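Home Topics Kitchen & Table Unanswered Log in

Snack tray on the dining table: how do I keep it civilised?
Posted in March by tramville_tenant

We keep a tray of nibbles on the dining table for whoever drops in. Fruit, nuts, dried dates, whatever cake is going. It starts the morning looking hospitable and by 4 it looks like the floor of a bakery van. The biscuits go soft, crumbs get under everything, and the tangerines migrate.

I've tried a lidded box with compartments (Ovamska, 595 with delivery, don't ask). Guests treated it as locked and went home hungry. Is there a way of laying out an open tray that survives a day of people picking at it?

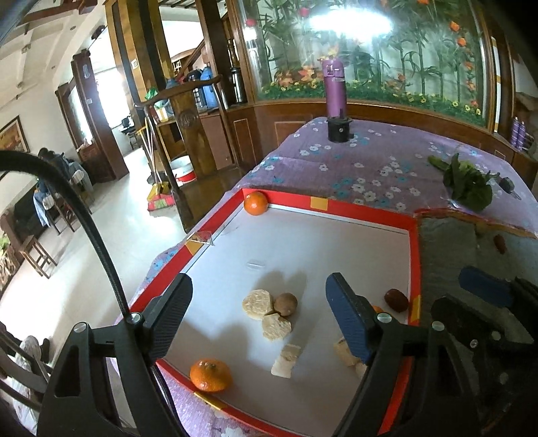 Matville_Marrow
Replied the same evening

Your trouble is the cake. A tangerine comes in its own wrapping and a nut in its shell will outlive us all, but anything crumbly starts falling to bits as soon as an uncle looks at it. What works in our house:

1. Cake gets its own saucer, inside the tray if you like. Two or three pieces at a time, the rest in a tin.

2. Tangerines in the corners. If they end up perched on the rim, the tray is too full.

3. Nuts and jujubes in the middle, loose. They don't mind.

4. Tip the crumbs out before lunch. If you have a flowery tablecloth, as we do, you get away with more than you deserve.

I'd also move the vegetables elsewhere before visitors sit down. We once had greens waiting on the same table and someone politely ate a leaf.

Đỗ
Replied later

just buy a bigger tray

crumbwatch
Replied the next day

Bigger tray means more crumbs, with respect to the above. I went the other way and put out less: one handful of nuts, a couple of pieces of fruit, topped up when somebody complains. Somebody always complains, so it's well stocked.

For the soft biscuits, ten minutes in a low oven usually sorts them — then into a tin once they've cooled. Doesn't work on anything with cream in it. I'd rather not go into how I know.

Back to Kitchen & Table Older Newer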